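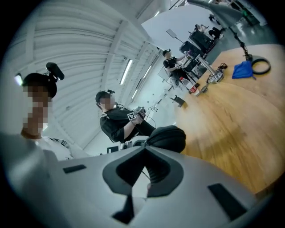

Fig. 16. Round wooden table in a shared work room, with a blue cloth and a coiled cable on top.

5.3 Clearing and wiping a shared round table

Most care leaflets assume a table with nothing on it. Shared tables are rarely like that, so the clearing comes first.

1. Lift off any cables. Hold the coil in one hand and follow the loose end with the other before you pull. Dragging a plug across the wood is the quickest way to mark it.

2. Pick up cloths and shake them out over a bin. A crumpled cloth can hide a screw or a bit of grit, and wiping with it will leave scratches.

3. Dust the top dry, following the grain. Going round in circles because the table is round looks thorough and only pushes dirt to the rim.

4. Wipe with a barely damp cloth. One capful of Hekov soap in 500 ml of water is plenty. The bottle suggests double, and we have yet to see what the second capful does.

5. Dry straight away with a clean cloth, edge included.

Note: Oil the top once a year, in May if the room can be aired. Dolletti oil needs 36 hours before anything goes back on the wood. The tin also says "touch dry in minutes" — treat that as advertising.

Caution: Do not use "all-surface" sprays. Edeltraud Koller tried one on a test board for the Baptiste workshop and the patch stayed dull until it was sanded back with 80 grit.

Caution: Keep chairs with metal frames a hand's width from the edge. Felt pads sold as chair protectors cover the feet and do nothing for the back rail, where the knocks come from.

6. Put the cables back last, coiled and away from the rim. If people work standing up near the table, leave that side clear.

For rings and heat marks, see 5.4. Shop remedies such as the Havix stick are covered there, with our doubts.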